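Review: Gakex Two-Tier Desktop Shelf and Zekness Microfiber Duster
Posted by Réka Major for the Hirnton Robotics Club

Our club spent the spring term on a dusting task. The students want the arm to pick up a duster, clear paper scraps off a small shelf and put the duster down again. I bought the shelf and the duster for it in April, and other clubs have asked what we use, so I am reviewing both.

The shelf

The shelf has two light wood boards and black metal side frames. It cost 24 dollars and went together in one club meeting with the hex key in the box. One screw hole was tight. Crisóforo Serrano ran the screw in and out a few times and it was fine after that.

The boards have raised edges. For a desk this is a good feature, as pens stay put. For dusting it is harder, and scraps that reach the edge tend to stay there. The students decided to keep it that way and score a run by what is left on the boards. The side frames also rise a little above the top board at each end, so any path that comes in from the side has to clear them.

We put a mesh pen holder on the top board and a small digital clock on the bottom one, with red, pink and green scraps near them. A student works out the stroke by hand with the duster before anyone writes code for it.
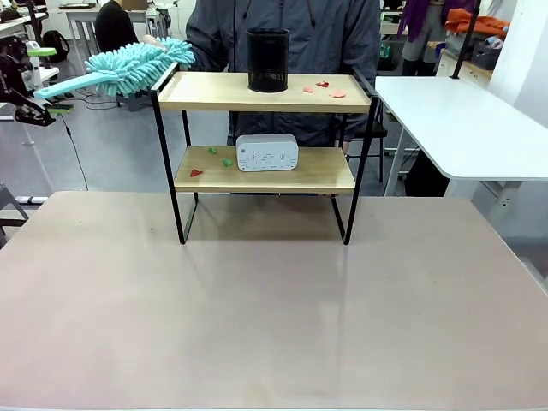 The duster

The Zekness duster is turquoise, with a chenille head and a long flat plastic handle. The flat handle is why we chose it. Our first duster had a round handle and it rolled in the fingers whenever the head touched something. Melquiades Orozco tested both, and the flat one slipped far less often.

The handle has some bend in it. That helps when the head hits the clock, but it means the head is not always where the program thinks it is. Tiziana Marras added a short pause after each lift and that took care of most of the wobble.

The head picks up small paper well. It also holds on to it, so shake it out between runs or you will put old scraps back on the shelf.
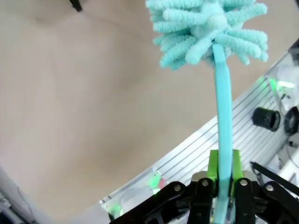 Duster held upright between the green finger pads.

How they held up

We have done 147 runs. The shelf has one scratch on a side frame and is still square. The duster head has flattened a little and the handle is fine. A full run takes 90 seconds when nothing goes wrong.

Would I buy them again? The shelf, yes. The duster, yes, but I would get two so one can be washed while the other is in use. I give the shelf four stars and the duster four and a half.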